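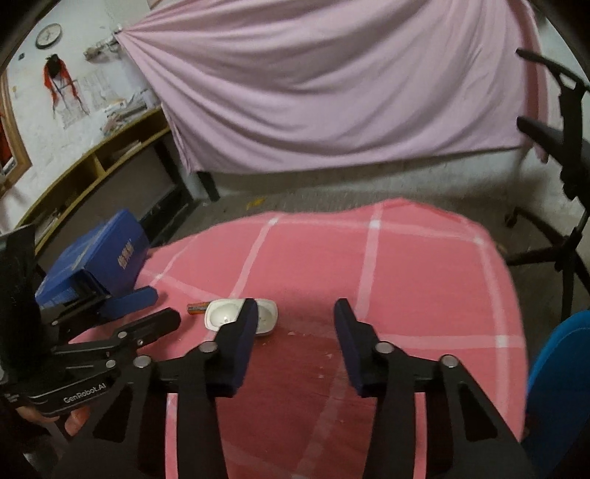 Table with pink tablecloth and a small two-compartment dish.

Property Crime Reports: Frequently Asked Questions
Eshun Police Department, Records and Community Services
Last updated March 18, 2025

When should I call 911 and when should I file a report online?
Call 911 if the crime is happening now, if someone is hurt, or if the person who did it is still nearby. Use the online form if the crime is over, you don't know who did it, and there was no force or threat. Thefts from yards, porches and unlocked cars can all be reported online. Break-ins to a home or business can't, because an officer has to come out.

Is there a dollar limit for online reports?
Yes. If the total loss is over $3000, call the front desk and ask for an officer. Stolen firearms, license plates and prescription drugs must also be reported to an officer, whatever they are worth.

Someone broke into my house. What should I do before the officer gets there?
Stay outside if you came home to an open door or a broken window, and call from a neighbor's place or your car. Once officers have checked the house, try not to touch doors, drawers or anything that was moved. You can start writing down what is missing. Don't sweep up glass until the officer says it's okay.

How do I get a copy of my report?
Copies are ready three business days after the report is approved. Ask at the records window with a photo ID, or mail in Form 1023 with a copy of your ID. Victims get one copy free. Reports still under investigation may be released with some parts blacked out.

My insurance company wants a case number. Where is it?
It's on the card the officer gave you. If you filed online, you first get a temporary number by email. The permanent number comes in a second email after a records clerk reviews the report. Most insurers want the permanent one. Check your spam folder before calling.

I found out more things were stolen. Do I need a new report?
No. File a supplement and use your original case number. Include serial numbers if you have them. Receipts, manuals and the original box are the best places to look. Don't file a second report for the same theft, as it slows down both.

Will a detective be assigned to my case?
Not always. Sgt. Malte Ostermann of the property crimes unit reads each burglary report and assigns cases that have something to follow, such as a plate number, usable video, prints or a traced serial number. Cases without leads are kept on file and reopened if something turns up. You will get a letter either way.

I have video from my doorbell camera. How do I send it?
Tell the officer, who will email you an upload link. Save the clip to your phone or computer first, since many systems erase older video on their own. Send the original file and not a recording of your screen. Files sent through social media can't be accepted.

I saw my stolen bike for sale on the internet. Can I go buy it back?
Please don't set up a meeting. Save the listing and the seller's name, take screenshots, and call the property crimes unit with your case number. If you can show the bike is yours, an officer will contact the seller.

How do I pick up property the police have recovered?
Call the evidence room for an appointment. Philomena Antwi handles property releases. Bring the release letter and a photo ID. Items held for court can't be released until the prosecutor signs off. The evidence room is on the Lina Street side of the building and has its own door.

Do you charge for fingerprints or background letters?
Both are handled by records, on separate forms. Fees are posted at the window. We take cards and checks but no cash.

Can someone look over my home for weak spots?
Yes, home security checks are free for city residents. Officer Kwaku Darko does them on weekday afternoons and will look at locks, lighting and windows. There is usually a wait in October, when the most requests come in.

What happens if I file a false report?
It's a crime, and you can be charged. If you reported something stolen and later found it, just call and tell us. That is a mistake and we'll update the report.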